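I was seven songs into the new Idance record when Ngozi Onyeka leaned over and asked if I was crying.

"Allergies," I said. In June, sure.

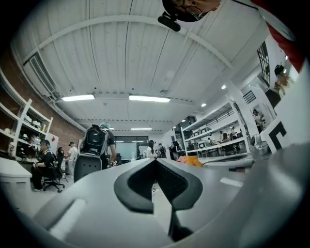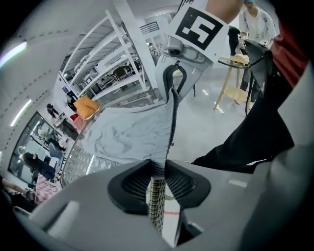
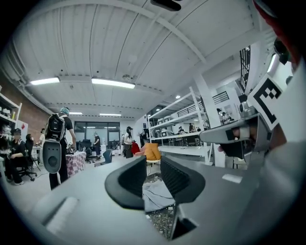
Gray grippers, close up.

She'd played bass on it -- the Skuvau sessions, before Ikechukwu Omoregie quit and sold his amp for 300 bucks. I'd sworn I was over that band. I'd told about 3000 people so on my radio show!

"Track eight's the one about you," she said, and turned it up.

I grabbed my keys. Then I sat back down.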